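Chapter 5
Water, Heat, and Time: The Chemistry of an Ordinary Cup

Most of us meet chemistry for the first time in a kitchen, long before anybody hands us a pair of safety goggles. We stir sugar into tea and watch it vanish, we leave a bag of chips open and find them limp the next day, and it never crosses our minds that these things have names. In this chapter we are going to give one of them a name and stay with it for a good while. The word is extraction, and it means using a liquid to pull some substances out of a solid while leaving others behind.

Coffee is a lovely place to begin (tea drinkers, please be patient, your turn comes in Section 5.3!). When hot water meets ground coffee, the sour-tasting acids tend to dissolve early, and many of the bitter compounds come along more slowly. Stop too soon and the drink is thin and sharp. Wait too long and it turns harsh, as anyone who has forgotten a pot on a busy morning can tell you.

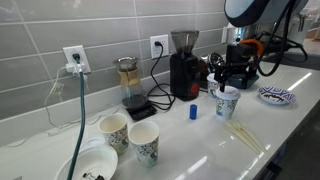
5.1 What Dissolves, and How Fast

Three things matter most here: the size of the grounds, the heat of the water, and the time the two spend together. Smaller pieces have more surface for the water to touch, so they give up their flavor faster. Warmer water speeds things along too, for reasons we met in Chapter 2 when we talked about moving particles.

Norbert Tóth, who taught from the first draft of this book at Sastcombe, used to have his classes brew the same beans with coarse grounds and then with fine ones, and write down what they tasted before anyone was allowed to talk. I still think it is the best opening lesson I know, and you will find it written out at the end of the chapter.
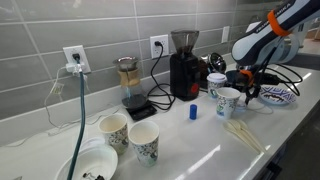
Figure 5.2 A glass pour-over coffee maker with a metal mesh filter, on a digital kitchen scale.

Weighing is a good habit to pick up now. A spoonful of coarse grounds and a spoonful of fine grounds can hold different amounts of coffee, but a gram is a gram, and your notes will make sense to somebody else later on.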